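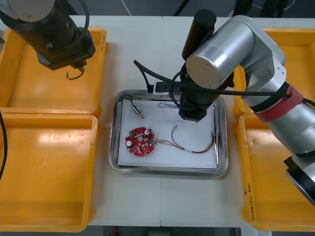 Hello all, the Grinddale relays are back on for September and I'm so pleased! We've got 93 runners down already, and the juniors alone make 16 teams, which I never thought I'd type. Each leg is 4000 metres, two laps of the lower field and out past the Rorkora gate, the same as last time but run the other way round so the climb comes early. For the number table I'd love us to copy the yellow trays, two columns of them with the steel one in the gap: seniors down the left, juniors down the right, and all the safety pins in the metal one in the middle where both queues can reach. The raised rims should stop everything blowing into the hedge as well.

Ntombi Zwane wrote:
> Can somebody confirm whether the juniors run the full
> leg or the short one? I've had parents asking.
> Also, are we handing over with batons or a touch of the
> hand? And who has the envelopes for the team numbers?
> Ntombi
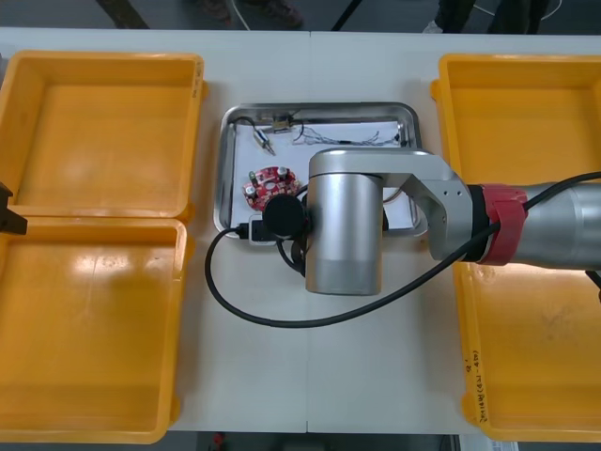 Juniors run one lap, Ntombi, and it's a touch of the hand for everybody, inside the taped box. Please tell them to wait behind the tape until their runner is on the final straight, as we had some very keen early starters last time (lovely to see, but the results took me all evening). I've got the envelopes. We could do without them if we write the team names straight on the trays, small and dark along the rim like on the upper left one, and I think it would be quicker to read too.

The Honda generator is coming for the PA and the tea urn, so bring a mug. The Jutex sacking for the muddy bit by the stile is in my garage and needs two people to lift it. First leg goes at 10.30, course walk at 9 for anyone who fancies it. I'll be the one in the daft hat, and I'm trying to talk my sister into running the last leg for us!

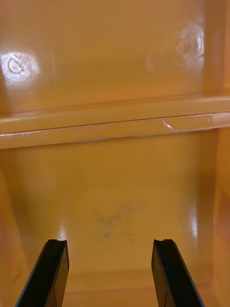

The yellow plastic close up, good and shiny

See you up there,
Grinddale relays, entries and results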